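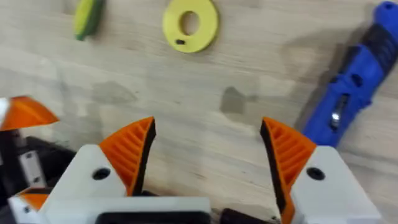 Section 2: Planning and budgeting for your cell

Read this section before you place an order. It covers what to buy, what to leave for later and what your site has to supply. The Kerkley bench cell is sold in parts, and most returns come from orders made before the bench was measured.

2.1 Before you ask for a quote

1. Write down the objects you want the arm to pick up. Include the largest, the smallest, the thinnest and the heaviest.

2. Measure each one at the place where the fingers will close. The widest measurement decides which gripper you need.

3. Mark any object that lies flat on the bench. Flat rings, washers and sheet parts are harder to pick up than they look, and may call for a different fingertip.

4. Measure the bench. Allow clear space on all sides of the work area, and more if two grippers will share the same surface.

5. Send the list and measurements to Sedell with the quote request form. Quotes are held until the end of the month in which they are issued.

Note: If you can't settle on a list of objects, plan for one task only. A second task can be added later without replacing the arm.

2.2 Choosing one arm or two

A single arm suits sorting, placing and simple feeding. Two arms are needed when one must hold a part while the other works on it.

Two arms do not cost twice as much, as the controller and software licence are shared. They do take more bench, more cable and a good deal more set-up time. Barış Kahraman, who looks after pre-sales at Sedell, can check a bench drawing for reach and overlap at no charge.

CAUTION: Do not plan for two arms on a bench narrower than the minimum shown on the dimension sheet. The grippers can meet over the middle of the bench, and damage caused this way is not covered by the warranty.

2.3 Fingers and consumables

Flexible ribbed fingers bend around a part as they close. They are a good first choice for mixed items and for anything with a curved or uneven body. They are wearing parts and should be budgeted as such.

1. Order 4 spare finger pads per gripper for the first year.

2. Order one spare set of finger housings per cell.

3. Keep a box of the mounting screws. Use only the length listed in the parts table (part no. 3386).

4. Replace pads in pairs. A new pad opposite a worn one will pull parts to one side.

Note: Pads wear faster on rough castings and on parts with sharp edges. If your work is mostly of this kind, double the quantity in step 1.

2.4 What to allow in the budget

The arm is the figure people remember, but it is seldom the whole cost. Allow a separate line for each of these:

Arm, controller and licence
Gripper and wrist camera
Spare pads, housings and screws
Bench, or work to an existing bench
Emergency stop and any guarding your risk assessment calls for
Staff time for set-up and training
Freight and insurance

For the last two lines together, we suggest setting aside 3000 dollars for a single-arm cell. Remote sites should ask for a freight price first.

The standard service plan runs for 12 months from the day of delivery – not from the day the cell is first switched on. If your room won't be ready, ask for a later delivery date. The Tavares depot can hold a paid order for a short time, but storage has to be arranged before it ships.

2.5 Preparing the bench

1. Use a flat, rigid top. Timber is fine if it doesn't flex when you lean on it.

2. Check the colour and finish. Very glossy tops throw reflections into the wrist camera. Stains and dark patches don't usually matter, but test with your own parts before you sign off.

3. Have power and network points fitted behind the bench, clear of the arm's travel.

4. Set aside a spot for hand tools outside the work area, and include a rack or tray in the order if you don't have one.

CAUTION: Tools left within reach of the arm can be struck or picked up. Clear the bench before every powered test.

2.6 Placing the order

Send the signed quote and bench drawing to Blair Lamont in Sedell orders. Customers moving from a Nokska cell should also list any mounts they hope to keep. Some will fit with an adaptor plate, and the plate has to go on the same order.

Go to Section 3 once delivery has been confirmed.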